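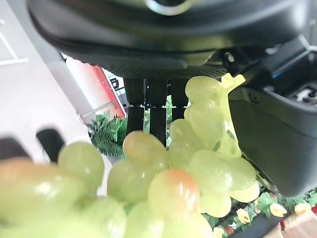 ## 4. Dressing the crates with fruit

By now your crates should be unwrapped and wiped down, and you are ready for the part most people look forward to! Allow yourself around 60 minutes the first time, and don't worry if the first crate takes up half of that. The second one always goes faster.

Everything in this section applies to the Wultevach market display with Cedard slatted crates. If you bought the grapes separately from the Imai range, the steps are the same, but please read the note on stems at the end before you begin.

### 4.1 Getting the grapes ready

1. Lift each bunch out of its bag by the thick part of the stem, up near the top where it branches. Try not to pull on a single grape — they are pushed onto little pegs, and one that has come off is fiddly to put back.
2. Hold the bunch over a table or a clean towel and give it a gentle shake, so that the grapes that were flattened in shipping can drop back into place.
3. Turn it slowly and look for its best side. The green bunches have a touch of pink or orange blush on a grape here and there, and it's nice to have one of those facing the customer. The blush is part of the coloring, so please don't try to scrub it off.
4. Bend the stem a little to one side. A stem that stands straight up looks stiff once the bunch is in the crate.

**Note:** The bunches are for display only. Keep them away from small children, who may quite reasonably think they are lunch.

### 4.2 Setting the crate on the cart

1. Roll the cart to where you want it and lock the wheels, if yours came with the locking kind.
2. Set the crate down flat on the cart top, with the slatted floor underneath and the thicker rim boards facing up.
3. Press lightly on each corner of the rim in turn. If the crate rocks, slide it over until it sits level, and check that no packing foam has gotten stuck underneath.
4. Take hold of the rim and give it a small tug toward you. It should feel steady before you put anything in it.

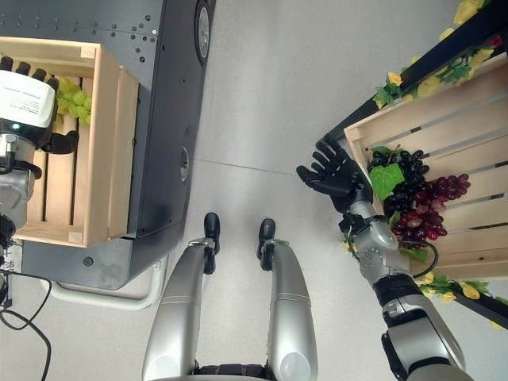 5. Lay the first bunch toward one end of the crate and let go of it gently, stem last, so the grapes settle against the slats by themselves. You can nudge them afterward, but a bunch that has been arranged too carefully tends to show it.
6. Step back a few paces and look from where your customers will be standing. Things that seem crowded from right above often look just fine from the aisle, so it's worth the short walk before you change anything.
7. When you're happy with the first crate, go on to the next one in the same way.

**Caution:** Keep cords and cables clear of the wheels, and lift the crate off before you roll the cart over a door sill or a ramp. Use both hands, one at each end of the rim.

### 4.3 Stems, dust, and spare parts

The Imai stems are a bit springier than ours and like to creep back to where they started. Bend them slightly farther than you need and give them a minute, and then check them again once the bunch is lying down.

For dusting, a soft dry paintbrush does a lovely job between the grapes. If they feel sticky, use a cloth dampened with plain water and let the bunch dry fully before it goes back on the wood. Window cleaner will dull the shine, so leave that one in the cupboard.

Loose grapes can be reordered from Bultinlow as spare part 169. Please tell them which color you have, as the green and the red use different pegs.

*Section 4 revised Fri 12 July*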